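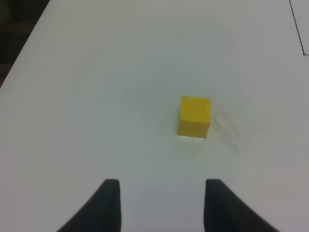

*Yellow, fingers still open.*

So I used to pack blocks for a living. Nokadeo made sorting sets for kindergartens, and for nine years I stood at the long bench in the Garna building and put colored cubes into boxes, one of each, lid on, next. I was fast! I could do it while telling you the whole plot of a movie, and I often did, because the woman across from me never went to the movies and liked to get them that way.

Then in August they moved me to the arm.

My new title was cell operator, and it came with a stool, a screen and a badge that opened one more door than the old badge did (the door to the room with the arm in it, nothing exciting). The job was to set a cube on the white table, press go, watch the fingers come down around it, and press a green key if I liked how it went or a red key if I didn't. Then another cube. On my first day I did 182 of them and went home with a stiff neck and nothing to say at dinner.

I'd thought I would hate the arm, and I had a speech ready and everything. But it's hard to hate something that has to be shown a block. It came at the yellow ones a little crooked, and I'd catch myself leaning on my stool, the way you lean when you're a passenger and the driver is late on the turn. Come on, sweetheart, over a bit. I said that out loud, and the microphone on the cell was on, and now it's in the records somewhere at Stotaditz, who built the thing. I hope they enjoyed it.

What I missed was the bench. There had been 17 of us, and you always knew who had a new baby and who had a bad knee. Now four of us had cells, each with a door, and the rest had gone to the warehouse across the road or taken the money. I ate lunch at my screen for two weeks before it crossed my mind that I didn't have to.

The supervisor told me the arm was learning from me. I asked what it was learning, exactly, and he said patience, and laughed, and then he said no, really, it was learning what counted as a good pick. I went back in and looked at my green key for a while. I'd been pressing it for anything that didn't end up on the floor.

So I got picky. I started giving red for picks that would have annoyed me at the bench, the sloppy ones, the ones where you'd have to straighten the cube afterward with your thumb. My numbers dropped. I got an email with a graph in it. 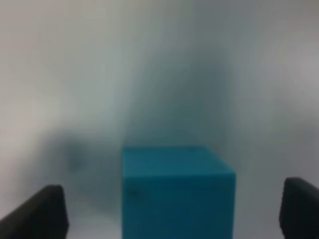 You're going to get yourself moved again, said the woman from across the bench, when I finally walked over to the warehouse with my sandwich. They don't want your opinion, they want your finger on a key.

Maybe so, I told her, but it was my opinion they were paying for, whether they'd noticed or not. She chewed on that along with half of my sandwich. Then she asked if I'd seen anything good lately, and I had, so I pulled up a crate and started from the opening credits.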